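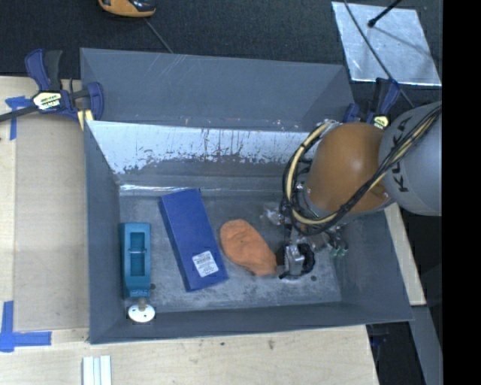

灰色金属箱,箱底三样待归类的东西:青绿色长条件、蓝色长盒、橙色软件。

这只箱子在工作台旁边放了很久,箱壁下沿那一圈掉漆一直没处理。一月整理工作间,顺便把它的用法重新定了一遍,记录如下,主要给自己以后查。

先说箱子本身。灰色金属,平底,四面围壁,靠里那面最宽。漆面左上有几道斜向细划痕,下沿有零星小缺口,再往下是一条裸露的亮金属带,下缘斑驳,夹着深色小点和竖向纹路。底板磨得发花,有云雾状的擦痕和两个深色小圆点。圆点用指甲刮不动,也摸不出凹凸,暂按污渍处理,不打磨。

掉漆的原因没有定论。我的判断是长期拖拽硬物,物件在底板上滑动后撞到壁脚,同一高度反复受力。Gerd Kuhlmann看过以后认为是早年用过碱性清洗剂,漆膜从下往上起的。两种说法都能解释现状,区别在于后续处理:前者补漆没有意义,很快又会磨掉;后者只要换清洗剂,补一次可以用很多年。我倾向于不补,先观察。他不同意,说裸金属放在Gundow这种潮气重的地方迟早要锈。到写这篇为止还没有看到红锈,只有发暗。

清洁步骤:

干刷,把角落里的碎屑扫出来。壁脚和底板交接处最容易积灰,用窄刷。
中性清洗剂按说明书下限稀释,软布擦,不用百洁布。百洁布会在哑光漆面上留下亮斑,我在Rellotitz那边的旧柜子上试过,去不掉。
清水再擦一遍,立即擦干,裸金属带单独多擦一次。
裸金属部分薄涂一层防锈油,静置一夜,第二天把浮油抹掉。涂多了会沾到软质物件上,布料尤其难洗。

如果以后要打磨,从600目起,湿磨,只处理裸金属带的下缘,不碰上面完好的漆。

再说摆放。以前是什么都往里扔,满了再倒出来分拣,翻找一次要把整箱东西过一遍。现在改成单层平铺,不叠放,大件之间留出手能伸进去的间隙。规则很简单:

硬质长条件靠左壁,与壁平行。青绿色那件就是这么放的,上表面有一道长凹槽,中间横着一根细条,凹槽朝上放,取用时方便看里面有没有积灰。它的下方还有一个白色圆片,带一小段金属杆,位置压在底板和近侧箱壁的交界线上。这类零碎的东西单独放容易滚到角落,先挨着长条件放,以后看要不要加一个小格。

盒装件放中间,标签朝上。蓝色长盒的白标签在右下端附近,字很小,隔着一点距离就读不出来,只能拿到眼前看。打算另外做一批大字标签,字高定16毫米,白底黑字,贴在盒面靠上的位置,原标签保留不遮挡。标签带用Pfeiffer的哑光款,亮面款在顶灯下反光,读起来更慢。盒子摆得有点斜,上端偏左,下端偏右。严格说应该摆正,但单层平铺的时候斜一点不影响取用,不作要求。

软质件放右侧。橙色那件一头圆,一头收窄,收窄处有些褶。软质件的问题是没有固定外形,占多大地方取决于怎么放下去。原则是摊平,不卷不团。团起来省地方,但褶皱压久了会变成死折,而且远看像抹布,有被误扔的风险。去年就这样丢过一件。

考虑过加隔板。量了内尺寸以后画过一版,两块竖隔板把箱底分成三区,厚度2毫米,底边加毛毡条防刮。后来放弃,理由是箱壁不是完全垂直,右侧那面向外倾,隔板要么切成斜边,要么和壁之间留缝,留缝就会卡住小东西。斜边我自己切不准,Dallow的加工价又超过了一只新箱子。目前只靠位置约定来分区,够用。

底板要不要铺垫子也试过。橡胶垫摩擦太大,盒子推不动,只能拎起来放;薄毛毡不卡,但积灰,擦防锈油的时候还得整张取出。最后什么都没铺,直接放在金属上,声音大一点而已。

检查周期暂定每2个月一次,内容是:裸金属带颜色有无变化,标签有无翘边,角落有无积屑,软质件重新摊平一次。检查放在周六上午,和换刷子的时间并到一起。

遗留事项:大字标签还没打印;白色圆片的归属没定;防锈油剩小半瓶,下次采购时补上。漆的问题等到梅雨过后再看一次裸金属带,如果发红就按Gerd的办法补漆,色号要先去箱子外侧找铭牌核对。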